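Delia Leiva

1/
OK, I've been putting off writing this one up because I come out of it looking a bit silly, but a few of you run teleop rigs at home or in small labs and I'd rather you read it than find out with your own wrist. It's the story of how our left arm woke up while my hand was on the table.

2/
I'm fine! Sore knuckle for one evening. Putting that up front because my mom reads these (hi Mom).

3/
Setup, for the new people. Two arms facing each other across a black table, black cloth all the way around, and a big pile of toy food. We named the arms ages ago and it stuck: left is Bovo, right is Garon. I drive them from the desk with a pair of smaller leader arms. I move the leader, the big one copies.

4/
We've been recording kitchen-type tasks since September. Pick up the sushi, put it somewhere, put the vegetables near the pot, that sort of thing. The recording software is called Neagu and we wrote it ourselves, so every bug in this thread is a bug I'm at least partly responsible for. The gripper controllers are from Brurnex and they did nothing wrong here, although I blamed them for a whole afternoon.

5/
At the time of the thing, we had 1,260 episodes saved. I mention it because that's a lot of hours of nothing bad happening, and I had gotten very comfortable with reaching in.

6/
So here's how the link between me and the arm is supposed to behave. Commands go out constantly. If Bovo doesn't hear a fresh one for 200 milliseconds, it freezes where it is and holds. We call that a hold. It's meant to catch a dropped cable or a crashed laptop, and it does catch those, I've pulled plenty of cables to check.

7/
What I had forgotten is how a hold ENDS. When we wrote it we got sick of walking over to click a button after every tiny network hiccup. So we added auto re-engage: if fresh commands are coming in again and the leader arm is close to the same pose as the big arm, it picks up where it left off. Very smooth. I was proud of it, I even showed it off to visitors.

8/
You can probably see where this is going already. I couldn't.

9/
I was partway through a session, moving food around, and Bovo stopped following me. It was out over the table. I'd already swung the leader on a little way before I noticed, so now the leader and the arm were in different places. No re-engage, correct behavior so far.

10/
I looked at the screen, saw HOLD in yellow, said a rude word, let go of the leader and went around to the table to fix up the toys while I waited. The toy banana had rolled and I wanted it back where it started. So my right hand went in under Bovo. I did not press the stop button. I want to be very clear about that, the stop button was right there and I walked past it.

11/
Meanwhile, back at the desk, the leader arm was sagging. They're balanced with springs and they're a bit tired, so if you let go they sink slowly. And on its way down it passed through almost exactly the pose Bovo was frozen in.

12/
Fresh commands, check. Poses match, check. Re-engage!

13/
And then Bovo did precisely what it was told, which was follow the leader arm down. It came down at an easy speed and the fingers got the back of my hand against the tabletop. Not hard. Hard enough that I yelled and yanked my hand out and sent a lime across the lab.

14/
The bit that bothers me most is that there was no person moving anything. I was standing at the table, the desk was empty, and the arm was being driven by gravity acting on a piece of plastic in another part of the room.

15/
A few of you asked what the table looks like and how close everything sits, so here's the rig at work on the toy food:
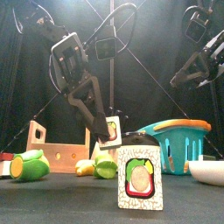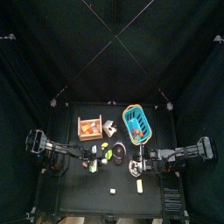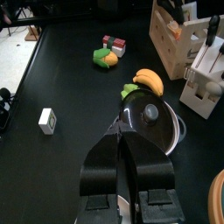

16/
Looking at those again, it's such a friendly table. A sushi piece, a banana, a basket, a pot. I think that's part of how I got careless. If it were a table full of saw blades I'd have pressed stop every single time. But the arm doesn't weigh less because it's handling pretend lunch.

17/
OK, debugging. My first theory was the gripper controller, because the last thing I'd felt was the fingers. I went through the Brurnex logs line by line and they were clean. Gripper had been sitting at its last commanded width the whole time. Sorry, Brurnex. I'd already half written the angry email.

18/
Second theory was that Garon had somehow gotten the two command streams crossed. Also no, though I spent ages on it. I swapped them, I renamed them, I drove them one at a time. Everything went where it should.

19/
Then I finally plotted the timestamps like a grown-up. One gap in the commands, 280 milliseconds long. Past the limit, so the hold was legit. Then a flat line for Bovo and, on the same plot, the leader doing its slow sad slide down through the matching pose. The moment the two lines touched, they stuck together. I stared at that plot for quite a while.

20/
What caused the gap? A backup job on the desk computer. It had started while I was recording and hogged everything for a moment. I've moved it to the night. But I don't count that as the fix, there will always be some other gap.

21/
What I changed, in the order I did it:

Auto re-engage is gone. Deleted, not hidden behind a setting, because I know me.

22/
Coming out of a hold now takes a foot pedal at the desk. You have to be sitting there with your foot down, and if your foot comes off, the arms hold again. Drove it all day with the pedal and yes, it's a little annoying. My calf has opinions.

23/
The leader arms got a cradle. If you let go, you put them in the cradle, and the software checks for that before it'll let you start the next episode. I printed the first one too tight and it squeaks horribly. Leaving the squeak in for now, I kind of like hearing it.

24/
The screen used to say HOLD in yellow, and I'd been reading that word as "stopped". It now says WAITING, CAN MOVE. Ugly. Fills half the monitor. Only the real stop button gets to show STOPPED, and that one cuts drive power.

25/
And the rule on the wall, in marker: button in before hands in. For anything. Banana included.

26/
Somebody in my replies asked why we don't put a light curtain across the front. Fair question! I want one. The trouble is we reset the toys between every episode, so it would trip constantly, and I know that a thing that trips constantly gets taped over. With the pedal in place it might be less of a pain, so I've ordered one to try. Will report back.

27/
Someone else asked if we were running with force limits. We were, and I believe they're why this is a thread about a sore knuckle. I had them set for not crushing toys, which is also a decent setting for not crushing me. But they kick in once there's contact. They don't do a thing about the arm showing up in the first place.

28/
Testing, since you'll ask. I faked gaps by pausing the command stream by hand, let the leader sag through the pose on purpose, and watched Bovo sit there and do nothing, over and over, with a rubber glove full of rice on the table where my hand had been. Then did all of it again with Garon, who I'd been ignoring as usual. Most boring afternoon of my life and I loved it.

29/
First test with Garon did catch one more thing. The pedal state was only being read once at start-up for the right side. So you could take your foot off and Garon would keep going! One line, copied wrong, by me. If I'd only tested the arm that bit me, that would still be in there.

30/
For the data people: I went back through the saved episodes looking for other holds that ended themselves. There are some. You can spot them by a little dead stretch and then the arm carrying on. We've tagged them and left them out of training for now. I don't know yet if they hurt anything, they might be harmless pauses, but I didn't like the look of them.

31/
If you've got a leader and follower setup, please go try this tonight. Pull the network cable, move the leader off a bit, plug it back in, let go of the leader and stand well clear. See what your big arm does. If it moves, you've got my bug.

32/
And if you've got a nicer way of doing the re-engage part, I want to hear it. One person suggested a two-hand grip sensor on the leaders, so they only count as "live" when they're being held. I like that a lot better than the pedal, I just haven't found sensors that fit inside the handles without making them fat.

33/
The lime was under the radiator, by the way.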